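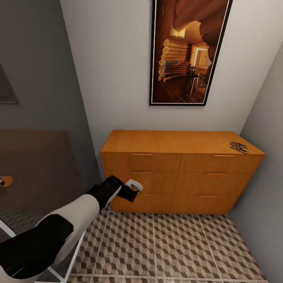
Drawer task in sim - how many demos before you train?

gizella_b
Saturday, July 28, 2018
So I've got 76 demos of opening the lower left drawer, all teleoperated by me, and the policy still stalls at the handle half the time. Vivik told me to just keep collecting. My thumbs would like a second opinion!

Vivik
I stand by it. I didn't get anything decent until I had 3,000 and I'd do it again. Script the easy part, drive the last bit by hand, leave it running over the weekend.

grultus
Disagree. 3,000 copies of the same reach is one reach. Move the robot's start pose, swap the wall and floor textures (that cube tile is really busy) and I bet 60 good ones beat it.

Vivik
60, sure. Call me in September.

gizella_b
Ok but my start pose barely changes, so grultus may have a point. I also wait a beat before every pull - could it be learning the wait?

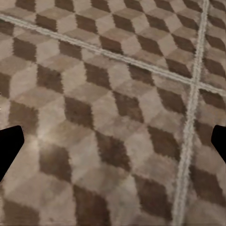

Hekier
Do you folks keep the wrist camera view in the training set, or only the wide one?

grultus
I keep both. The wide view gets the arm over to the dresser and the wrist view helps with lining up on the handle. Just check that the timestamps match, mine were 4 steps off for a month.

Vivik
Wide only for me. Wrist frames double my storage and I never saw a gain on drawers.

gizella_b
Going with both for now. I'll trim the pauses, shuffle the start poses and retrain before I record anything new. Aranka Juhász has a trimming script on our group drive, I'll ask if I can post it.

Vivik
Post the success rate too please, even if it's bad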